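Cuvbridge Opens Simulation Lab for Demonstration of Fiva Gripper Control Software

SEVTON, 2022-07-17 – Cuvbridge, a developer of control software for robot arms, held an open day at its Sevton site to demonstrate the current release of Fiva, its package for training and testing two-finger grippers in simulation. Visitors from machine builders, packaging firms and technical colleges attended 4 sessions, each 50 minutes long.

Fiva runs a model of a robot workcell on standard desktop hardware. The user loads a gripper model, sets the surfaces and objects in the cell, and places a virtual camera on the wrist of the arm. The control software receives the same kind of image it would receive from a physical camera in that position.

Sessions began with the wrist view, shown with the fingers apart and nothing held between them. The cell used for the demonstration has a tiled surface, a gray concrete-like surface and a plain dark red one.

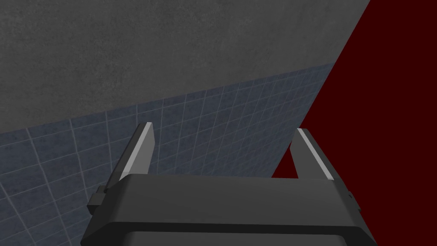

Fiva treats surface texture as a separate setting from cell geometry. Tile, concrete and flat color can be exchanged between runs while the dimensions of the cell stay fixed. This allows a user to test whether a control policy depends on a particular background. A policy trained against one surface only will often fail when that surface is replaced, and the fault is cheaper to find in software than on a production line.

The second part of each session covered object approach. Presenters explained how Fiva handles partial views, in which the body of the gripper hides some of the target from the wrist camera. In the wrist view used for this part, a small flat object with a white rim and a blue interior shows in the gap between the open fingers, with the rest of it hidden behind the housing.

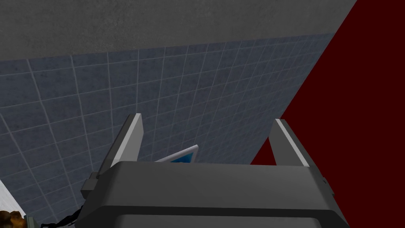
Users can log the finger opening, wrist position and camera image at every step of a run. Logs are written to an open file format and can be replayed from any step. The test set supplied with the current release contains 3000 starting positions, and users may add their own.

Attendees were also able to put questions to engineers from Tsao, which supplies the contact model used in Fiva. Questions dealt mainly with friction values, thin objects and the import of customer gripper drawings. Tsao confirmed that custom finger shapes can be imported now – custom housings will follow in the next release.

Cuvbridge plans a further open day in March. It will run to 2 sessions and will cover the transfer of trained policies to physical arms. Places are free of charge and must be booked in advance through the Cuvbridge office in Sevton.

About Cuvbridge

Cuvbridge develops simulation and control software for robot arms and grippers. The company is based in Sevton and supplies machine builders, system integrators and teaching labs.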